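News from the Kivircombe hall: teaching by hand, month two

In the last issue I promised to write more about the teaching work, and several readers have asked me what we do all day with the hand grippers. I will try to explain it in simple words. I am not an engineer by education, I came to Makard from the furniture trade, so please forgive me if some terms are not the ones you would use in your own lab.

We started in June with two ways of showing a task. The first is remote control, where the operator sits at the station and moves two arms, and the robot arms follow. The second is the hand-held way. The operator takes one gripper in each hand, walks to the place of the task and simply does it: opens the drawer, takes the cup, puts it on the shelf. The marker cube on top of the gripper lets the software know where the hand is and how it is turned. The robot does not need to be present at all, and this was the hardest point to explain to our visitors from Ersoy. They kept asking when the robot would arrive.

Both ways have their friends in the team. With remote control you are sure that the robot can do the movement, because it is the robot that did it. But it is slow, and after one hour the operator is tired in the neck and in the eyes. With the grippers in the hand the work is much closer to how a person moves at home. The danger is that a person is too clever. We bend, we reach behind a box, we turn the wrist in a way that the arm cannot repeat, and then the recording is beautiful and of no use. In the first weeks we had to throw away many recordings for this reason, mine included.

So we wrote some rules, and I give them as they hang on our wall now:

Begin every recording with both grippers in view and held still.
Move at the speed you would use with a full glass of water.
Do not hide the marker cube behind your sleeve or behind the furniture.
If you drop the object, do not stop. Pick it up and finish the task.
If you forget which task you are doing, stop and say so. Do not invent an ending.

The fourth rule caused a long discussion. Our colleagues in Koluvska used to delete every recording with a mistake. We asked them to keep the ones where the operator corrected it, and they agreed to try this for one month. A robot that has seen only perfect hands does not know what to do when the cup is lying on its side. I believe this is right, but we do not have the numbers yet and I do not want to promise anything.

The target for this stage is 500 accepted recordings of the tidying tasks. Accepted means that the check at the end of the day found no lost markers and no jumps in the path. We are behind the plan. Part of the delay was the light in the hall: in the late afternoon the sun came in low and the tracking became nervous, so the paths were shaking like an old film. Now we begin at eight in the morning and finish the difficult tasks before lunch. The afternoon is for review and for training of new operators.

About the new operators I would like to say a little more, as this is the question I receive most often. No, you do not need to know programming. What you need is patience and a calm hand. The training takes two half days. On the first one you only hold the grippers and learn how far the jaw opens, how hard you must press, and how strange it feels to pick up a spoon when you have no fingers. Almost everybody tries to help with the elbow or with the stomach. On the second one you record simple tasks and watch them afterwards with a trainer. It is not pleasant to watch your own hands, but it helps more than any explanation from me.

One more lesson, which we learned slowly: change the room. When the desk, the chair and the dresser stayed in the same place, all our recordings began to look the same, and the operators worked almost with closed eyes. Now we move the furniture between sessions and we exchange the small objects as well. It takes time, and my back does not thank me for it, but the operators are more awake and they begin to look at the task again.

Next month we want to start with tasks for two hands, where one gripper holds and the other works. Folding a towel is the first on the list, then opening a box with a lid. Remote control will stay for the heavier objects, where we need to feel what the arm can carry. The Koluvska group will send us their notes on towels, and I hope to print a part of them in the next issue.

If you would like to visit the hall, please write to the newsletter address and propose a morning. Wear shoes with closed toes and sleeves that can be pushed up. Long loose sleeves cover the markers, and then we must ask you to do everything again – I am sorry in advance.

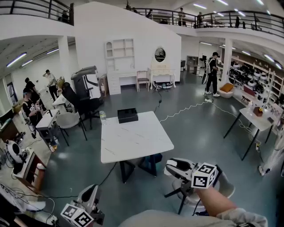
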